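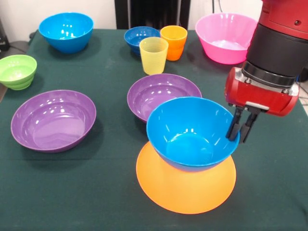
Plelholm JT-5 票据兑换终端
电子游戏场所与会所用自助兑付设备

产品编号:JT-5 / 落地式
适用场所:持牌游戏厅、会所、酒店附属娱乐区
供货状态:接受订货
资料更新日期:2024年6月21日

概述

JT-5 是 Plelholm 兑付设备系列中的落地机型,用于读取游戏机打印的条码票据,并按票面金额付出纸币和硬币。设备同时提供大面额换小面额、会员卡余额查询两项功能,后者需要场所已部署会员系统。

整机由票据读取模块、纸币循环模块、硬币斗、控制主机和操作屏组成,各模块采用抽屉式安装,维护从正面进行,背面可贴墙摆放。机柜内部分为上下两个锁区:上区放置控制主机、读取模块和凭条打印机,由技术人员持钥匙开启;下区为现金区,钥匙单独编号,不与上区通用。

JT-5 取代停产的 JT-3。两者底座孔位相同,原位更换时无需重新打孔,但电源入口由左后侧移至底部中央,走线需提前确认。

主要功能

票据兑付
支持横向和纵向插入,条码面朝上或朝下均可识别。票据读入后先进入暂存位,主机向后台系统核验,通过后才将票据送入废票箱并启动出钞。核验失败或网络超时的票据原样退回,屏幕显示原因代码。

分额兑付
当单张票据金额超过场所设定的上限时,设备不付款,打印转人工凭条,顾客持凭条到收银台办理。上限由场所管理员在后台设定,设备端不可修改。

余额不足处理
纸币循环模块中某一面额低于警戒数量时,设备自动改用其他面额组合。所有组合均无法凑足票面金额时,设备停止接收该金额以上的票据,其余功能不受影响。

换零
可接收的纸币面额在订货时指定,出厂后如需增加,由服务人员更新纸币数据文件。换零与票据兑付共用同一组纸币箱,场所可以按时段关闭换零功能。

交易记录
本机保留最近2979笔交易,超出后按时间顺序覆盖。完整记录由后台系统保存。断网期间设备不进行票据兑付,已完成的交易在恢复连接后自动上传。

技术参数

操作屏:电容触摸,竖向安装,亮度可按时段调整
票据读取:双面条码扫描,带暂存位
纸币循环:5个循环箱,每箱对应一种面额
硬币斗:2个,可分别设定面额
凭条打印:热敏,自动切纸,缺纸预警
网络接口:有线以太网双口,主备切换
外部接口:报警触点输出、门磁输入、会员卡读写器预留口
供电:单相交流,内置断电保护,可完成正在进行的一笔交易后关机
机柜:钢制,粉末喷涂,标准色为深灰
底座固定:四点膨胀螺栓,安装孔位图随货提供
界面语言:中文、英文,其他语言可订制

外形尺寸与重量见安装手册第一章。选配顶部灯箱后总高度增加,吊顶较低的场所请在订货前核对。

系统对接

JT-5 通过 Sarkar 场地网关与后台系统通信。网关负责票据核验、金额上限下发、设备状态汇总和固件分发。一台网关最多管理33台终端,超过此数时需增设网关并划分区域,各区域之间的票据可以通用。

已安装 Jarora 会员系统的场所,可以在 JT-5 上启用刷卡查询和积分兑换。启用前须满足两个条件:会员系统版本支持外部终端接入;会员卡类型与读写器匹配。磁条卡和感应卡使用不同的读写器,订货时请注明。

未使用上述系统的场所,可以索取接口协议文档,由原系统供应商开发对接程序。对接程序须在测试网关上通过全部用例后方可接入正式环境。测试网关由我方提供,期限在合同中约定。

安装条件

1. 地面平整,能够承受机柜满载重量。架空地板须在机柜四角下方加设支撑。
2. 正面留出抽屉完全拉出所需的空间,不得摆放固定座椅。
3. 供电回路独立,不与游戏机共用。
4. 网线由两个不同的交换机引来,分别接主口和备口。
5. 操作屏避开阳光直射和射灯直射。
6. 监控摄像机应能覆盖出钞口和现金区柜门,具体要求以当地主管部门的规定为准。

多台并排安装时,相邻机柜之间须留出散热间隙,间隙尺寸见安装手册。不建议将机器嵌入装饰柜体。确需嵌入的,应在柜体上部开设通风口,并保证上区柜门能够开启到最大角度。

日常维护

每日:清空废票箱,检查凭条纸余量,擦拭出钞口和票据入口。
每周:用随机附带的清洁卡清洁票据通道和纸币通道,各走卡一次。
每月:检查循环箱皮带张力,核对硬币斗计数,测试断电保护。
每年:更换循环箱皮带和读取模块滚轮,建议安排在1月场所年度盘点期间,与现金清点一并进行。

清洁屏幕时使用干布或专用清洁剂,不得使用含氨溶剂。票据通道内不得喷洒任何液体。

常见状态代码

E01 票据条码无法识别。检查票面是否折损,清洁扫描窗。
E02 后台核验超时。检查网关连接状态。
E07 票据已兑付或已作废。请顾客到收银台查询。
E11 循环箱未到位。拉出后重新推入,听到锁扣声为止。
E12 纸币通道堵塞。打开下区柜门,按标签所示顺序扳开导板,取出纸币后执行复位。取出的纸币须单独登记,不得直接放回循环箱。
E15 硬币斗空或卡币。
E20 柜门开启。设备暂停服务,关门并验证权限后恢复。
E31 断电保护电池需更换。

其他代码见维护手册附录。

标准配置

主机柜一台,循环箱全套,废票箱一个,凭条纸两卷,上区钥匙与现金区钥匙各一套,清洁卡一盒,安装手册与维护手册各一册。

选配件

顶部灯箱(可显示场所标识)
会员卡读写器(磁条或感应)
备用循环箱
加高底座,用于站立操作区
无障碍操作面板,安装高度另行确认
票据入口防尘盖

备用循环箱出厂时未写入面额,首次使用前须在设备上登记箱号。已登记的箱体如调往其他终端,应先在网关中解除绑定,否则设备报 E11。

订货与服务

中文地区的销售、安装和售后由 Amau 设备公司承担。订货时请提供以下资料:场所平面图、拟用终端数量、纸币和硬币面额、后台系统名称及版本、会员卡类型、界面语言。资料不全时只能出具预估报价,交货期从资料确认之日起计算。

保修期内,非人为损坏的模块以更换方式处理,旧件须寄回。皮带、滚轮、打印头和凭条纸属于耗材,不在保修范围内。自行拆开读取模块封条的,该模块不再享受保修。

JT-3 用户可以申请以旧换新。旧机须清空现金并解除网关绑定,外壳和锁具完整,循环箱数量齐全。旧机硬币斗可以继续用于 JT-5,纸币循环箱不能通用。

本设备仅向持有有效经营许可的场所供货,订货时须附许可证副本。各地对兑付上限、票据有效期和记录保存期限的规定不同,场所应在启用前自行完成参数核对并存档。

相关文件
JT-5 安装手册
JT-5 维护手册
Sarkar 场地网关接口协议
JT-3 换装走线说明
耗材与备件目录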